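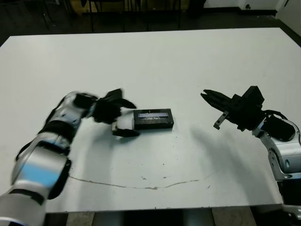 **Why do people mislay things in their own homes?** Mostly they put them down while thinking about something else, and so have very little memory of the moment to go back to.

**Figure 2.** A small black box lying flat on a white table.

## 4. Putting things down

We had gone into the Gisside households expecting to write a good deal about bad memory, and several of the people who kept diaries for us plainly expected it too (more than one apologised on the first page for being "hopeless"). What the diaries gave us was rather different, and a good deal more cheerful. Taken together, the 30 households wrote down 415 occasions on which something was looked for and could not be found straight away. The things themselves were the ones any reader would guess: keys, spectacles, the good scissors, a library book, the other glove. It was the telling of it that caught our attention, for the diarists wrote very little about the thing and a great deal about what had been going on when it left their hand. The telephone had rung, or the potatoes were boiling over, or a child had come in wanting to show somebody a beetle.

We have come to call these moments "settings-down", which is a clumsy word but one that our diarists took to at once and began using themselves. A setting-down is hardly ever a decision. One woman wrote that her reading glasses "go where my hand goes when I stop reading", and we doubt we could put it better. Her hand, over the month, had gone to the windowsill, the bread bin, the arm of the settee and, on one memorable evening, the airing cupboard.

The surface matters as well, though perhaps less simply than we first supposed. A dark thing by itself on a plain pale table (Figure 2) is about as easy a case as one could wish for, and in the diaries such cases scarcely appear, for the very good reason that people had no need to write them down. The tables we heard about were busier. They held post and school jumpers and half a jigsaw, and a purse set down among them at teatime could be looked at again and again before bed without being seen. Several diarists described searching the same table over and over, growing crosser each time, and then having the thing handed to them from that very spot by someone who had only just come in.

That last pattern deserves a little more room. The second person had no picture in mind of where the thing ought to be, and so seems to have looked at what was there. The first was often searching for the thing as they remembered it, standing upright, say, or in its case, or on top of the pile. Our follow-up questions, adapted from the Trosex home habits form, were not written with this in mind, and we can't say how general it is. We would ask about it differently another time.

Households with a fixed place for keys did report fewer searches for keys, as one would hope. They did not report fewer searches for anything else. A couple in Norkilix Road had a very handsome row of hooks by the front door, used faithfully for years, and still spent the better part of a Sunday roast hunting for the carving fork. We mention it partly because the advice given to people who lose things is so often a bowl or a hook, and a bowl by the door is of no help to somebody standing in the kitchen with the gravy going cold.

We turn in Section 5 to the diarists who lived alone, for whom there was no one to walk in and find the purse.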